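Measuring Small Volumes: Notes on Oral Syringes and Cups

Lirnum Pharmacy Services bulletin, 2023-07-19

The dosing review that began in December covered 155 liquid prescriptions filled at the Festa and Bovero counters. Deok-su Hwang compared the device handed out with each bottle against the volume written on the label. In 41 cases the device was larger than the dose called for. The most common mismatch was a 30 mL cup supplied for a dose under 5 mL.

Cups are adequate for large volumes. Below 10 mL the error grows quickly, as the surface of the liquid is wide compared with its depth and a small change in level is a large change in volume. Reading the line from above, with the cup in the hand, adds to it. A narrow barrel spreads the same volume over a longer scale, and the marks are easier to read.

Starting with the next stock order, both counters will follow the same rule: the smallest oral syringe that holds the full dose in one draw. A 4 mL dose goes out with a 5 mL syringe. A 6 mL dose goes out with a 10 mL syringe. Two draws from a smaller syringe are acceptable only when the larger size is out of stock, and the label must then state both draws.

Colored suspensions deserve some extra care. Pigment clings to the barrel and can hide the edge of the plunger seal. Read the volume at the end of the seal nearest the tip, at eye level, with the syringe upright. Large bubbles should be pushed back into the container and the dose drawn again. Small bubbles at the seal make little difference at 5 mL but matter at 1 mL.
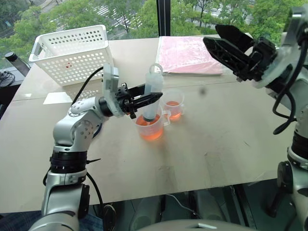 Labels and units

All liquid labels are to be printed in milliliters only. Teaspoon equivalents have been removed from the Song label template, including the older version still loaded on the second printer at Bovero. Write a zero before the decimal point (0.5 mL) and none after it (5 mL). If a prescriber has written the dose in milligrams, print the volume first and the milligrams in parentheses.

Bottle adapters

Press-in adapters are stocked in two neck sizes. Fit the adapter before the bottle leaves the counter, then check that the cap still closes fully over it - a cap that sits high will also defeat the child-resistant lock. Nearly 107 adapters remain of the smaller size, and reorders take two weeks.

Cleaning advice for patients

Pull the plunger out, wash both parts in warm soapy water, rinse, and air dry apart. Replace the syringe when the marks begin to fade or the plunger sticks. Questions about the new rule go to Deok-su Hwang at the Festa counter.

Contact the bulletin desk | © 2023 Lirnum Pharmacy Services | Back to top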